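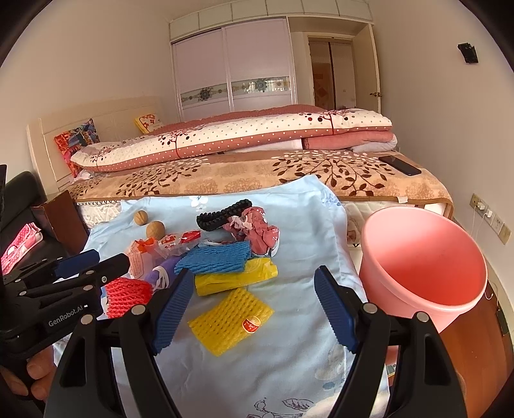 ok so I've been sorting my grandmother's recipe cards for two weeks now and I have thoughts. Thread, probably a long one, mute me if you need to

She left 337 of them. Index cards, backs of envelopes, one on a bank deposit slip from Haverford. All of them in a bread tin with a lid that bites your thumb

First thing I learned: she did not believe in amounts. "Flour till it looks right." "Some milk." One card just says BUTTER (MORE THAN LAST TIME) and I'd give a lot to know what happened last time

Second thing: oven temperatures. She had an old Arkerska stove that ran hot, so every card is written for that stove and no other stove on earth. I burned the walnut cookies twice before my mom mentioned this. Thanks mom!!

The walnut cookies are worth it though. You toast the nuts first, then chop them way coarser than you think you should, and there's a spoonful of sour cream in the dough that keeps the middles soft. 14 to a tray. I've been taking them down to 325 and leaving them in a couple minutes longer and they come out great

My cousin says they should have orange peel in them. There is no orange peel on the card. We are not currently speaking about the cookies (we're fine otherwise)

Somebody asked how I'm organizing everything. Badly! I started alphabetical, but half of them have no title, and the other half are named after whoever gave her the recipe. I've got four different cakes called "Irene's" and I'm pretty sure there were at least two Irenes

So now it's by when you'd eat it. Breakfast stuff, soups, Sunday stuff, holiday stuff, and a pile I'm calling "medical" where she puts onion in places onion shouldn't go

Jong-dae Lim from my old building told me to scan both sides of everything even when the back looks blank, and wow, he was right. The back of the dumpling card had a whole shopping list on it in pencil, so faint I'd missed it. Yeast, thread, stamps, "something for the kids"

I sat with that one for a while

She always had something for the kids. Usually hard candy from the dish by the phone, the kind that's welded itself together so you have to take three or none

Practical stuff for anyone doing this with their own family's cards: don't tape the torn ones, regular tape goes yellow and takes the ink with it. Put them in photo sleeves. Type up the words exactly as written, misspellings and all, and keep your own notes in a separate column

Also ask your relatives NOW. I called my great-aunt in October about a soup called Stisov and she talked for an hour and a half. It's the name of a street they lived on. Everybody on the street made it, so that's what it got called. Beets, beans, a lot of dill

I've typed up a bit more than half so far. Tonight is either the second Irene cake or a thing called "Quick Fish," which has nineteen steps

Going with the cake. If anybody has a good way to read water-stained ballpoint, my messages are open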